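4.2 Small-object chores at the tabletop

Picking things up is the part of housework that people stop noticing by the age of two, and it was the part we were most curious about. The Lostden chore set has plenty of big, showy jobs in it, such as moving a chair or opening a cabinet, but most of the attempts we logged involve something that fits in a palm. Of 736 attempts in this round, 91 ended with the object put down in the wrong place, and we learned more from those than from the clean runs.

We were delighted by how well the plain two-finger grasp holds up. Boxy items with rounded edges suit it nicely – the fingers close on the sides, the top stays clear, and the wrist view keeps enough of the object in sight to judge its tilt. Figure 3 shows a small white object held this way, with the other arm's gripper close beside it over the tabletop.

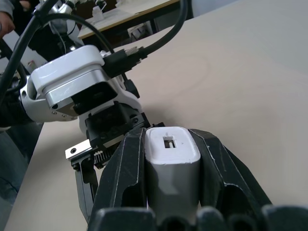
Figure 3. View from the right wrist during a small-object chore. The object is between the fingers of the right hand; the left arm enters from the side.

Passing an object from one hand to the other is harder, and to us far more interesting. Both grippers have to share a space not much wider than the thing being passed, and whichever hand is holding it also hides a good part of it. The Trultden planner treats the two arms as one body, so it will happily move the holding hand a little to make room for the receiving one. People do this all the time when they pass a cup. Our earlier planner kept the holding hand frozen and simply gave up on tight approaches.

Pale objects on pale wood remain a weak spot. The Nellby detector finds them reliably when a shadow falls along one side, and much less so under flat light. We tried 9 lighting setups in January and kept the one with a single lamp set low.

Can a machine tidy a desk yet? For single, rigid items placed within reach, we would say yes, and with real pleasure! A drawer of mixed odds and ends is another matter. Cords tangle, lids come loose, and the planner has no notion that a part might move on its own when lifted. The Stöckli sorting task, described in the next section, was built around exactly these cases, and it uses the same arms and the same grasp settings as the trials reported above.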